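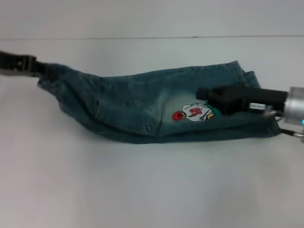 24 October 2018. Second day on the indigo vat, and I am happier with it than I was this morning, when I nearly poured the whole thing out. Subira thought the bath was too cold, Sorin thought it was starved of lime, and I suspect they were both a little bit right. I warmed it up, fed it, put the lid back on and made myself go have lunch -- the hardest part for me, as everyone here knows! The color I keep chasing is the one in those jeans, a fairly deep indigo that leans toward teal, going to a paler greenish blue where the denim is faded. My swatches from the first vat all lean purple, pretty as they are.

Dipped swatch 14 three times, with a good long airing between dips. It came up green and turned slowly on the line, and I stood there watching it like a kettle. Much closer. Still a touch flat next to the one Dolores made in her Kondo pot, so I want to try the softer water tomorrow, 1000 ml to start with.

Devendra, if you read this before I'm in: please don't stir the vat, just skim it. The Hurkico thermometer reads low again, so use the glass one. Rhonda wants her linen back by December and I have told her yes.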